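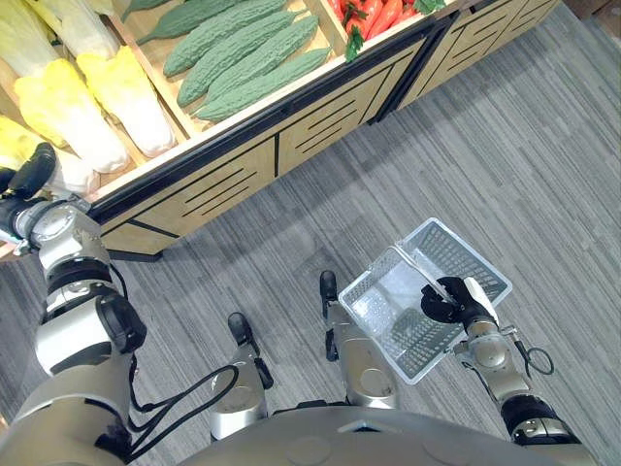

Going Shopping With a Robot in Flondale

There is a greengrocer's counter on the second floor of an old printing works in Flondale, and you can't buy a thing from it. The vegetables are fakes. The customer is a humanoid robot with a basket in its right hand, and on 7 August 2026 Brakine opened the doors so that anyone who liked could come up and watch it shop.

I got there early and still had to stand on my toes. Lech Szulc, who runs the grocery project at Brakine, was already talking to three people at once and looked delighted about it.

"Everybody wants to know when it's going to do a backflip," he told me when I finally got him to myself. "I want it to pick up a carrot! A carrot is hard. It's got leaves on one end, it's lying on six other carrots, and the one you want is always under something."

He started out in packaging machines, the sort that fill bags all day at terrific speed, and he still talks about them fondly. But those machines get the same bag in the same spot every time. A produce stand is a mess by comparison, and the mess is what he likes. Long things lie across short things. Beans tangle. Stems poke over the dividers into the neighbors' bins.

"My mother could shop a stand like this while arguing with my aunt and never look down," he said. "I think about that a lot. How much was her hand doing by itself?"

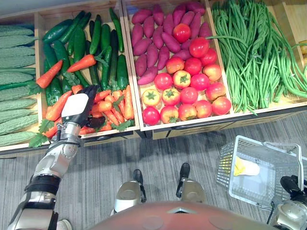 A hand in among the carrots and cucumbers, with the basket held off to the side.

The team calls the whole setup Bitar, stand and robot and software together, and the name has been on the door since May. Szulc says the first version of the stand had a single bin of tomatoes. People kept bringing in new vegetables after that (he blames himself for the bitter melons), and now a full practice run takes in a good part of the counter.

I asked why they went with imitation food. He laughed and said he'd done the sums on real cabbage. In a busy week the robot might make more than 480 reaches into those bins, and a real tomato won't put up with much of that. The fakes keep their shape, so a run on one morning can be compared fairly with a run a month later. Real produce comes next, he hopes, starting with the tough stuff.

"Potatoes," he said, with real longing. "A potato forgives you."

What surprised me most was how much of our talk went to the basket. I'd come expecting to hear about fingers, and we did get to fingers, but Szulc kept going back to the other arm. A basket on a folding handle swings. It gets heavier as you fill it, and the weight shifts to one side. If the robot turns toward the beans, the basket wants to turn a bit later.

"We spent our first 20 days on this project just holding a basket," he said. "No vegetables at all. My friends asked what I did at work and I said, well, I'm holding a basket. And I was so happy with it!"
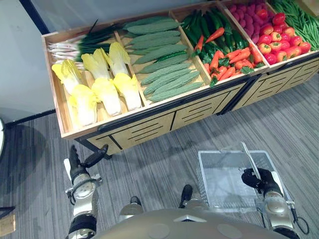

Basket in the right hand, left gripper open in front of the stand.

He had plenty to say about the left hand too. Choosing a piece is only part of the job, because the fingers also need room to close around it. Endive can bruise, or would if it were real, so the team wants a light grip there. Cucumbers are smooth and like to roll. Green onions he described as "a bundle of little ropes," and he rubbed his forehead when he said it.

The visitors were a good mix. There were students from the technical college, a couple who own a corner shop, and a lot of small children who had strong views about which vegetable should be next. Szulc took requests for his talk all afternoon and seemed to enjoy the hardest ones best. A girl in a raincoat asked him whether the robot knew what soup was. He crouched down and said no, it didn't, but it might be taught to get the ingredients, and what did she put in hers? They were at it for a good five minutes.

The software that plans the reaches comes from Jidasine, a smaller outfit down the hall, and the two groups eat lunch together most days. A lot gets fixed over lunch, according to Szulc. The order in which the robot visits the bins was worked out on the back of a menu, and he has kept the menu.

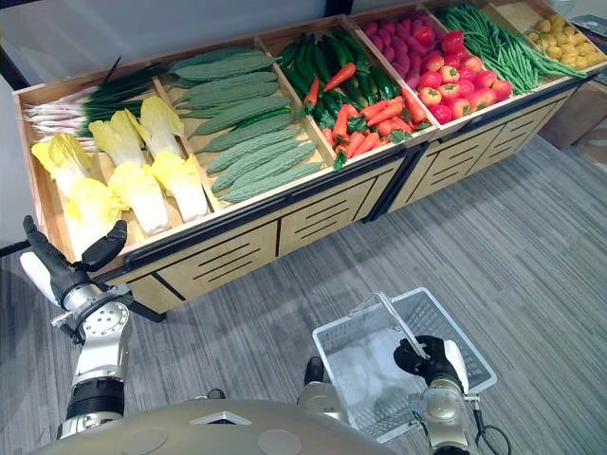 Jidasine's people hear one question more than any other, which is whether this thing is meant to stand in a supermarket and replace someone. Szulc told me he hears it too, and he doesn't duck it. He would like to see it fill orders for people who can't get to a shop, and he thinks the person who knows a ripe tomato by touch will be needed for a long time yet.

I asked him what a good day would look like a year from now. He thought about it for longer than I expected.

"A list of 50 things, read out by somebody who's never met the robot," he said. "It goes along the stand, it gets the things, it puts the basket down gently. And the person checks the basket and says, fine, thanks, and goes home to cook."

Then somebody called him over to the stand, and he went off at a half run, telling me over his shoulder to come back when they had the potatoes.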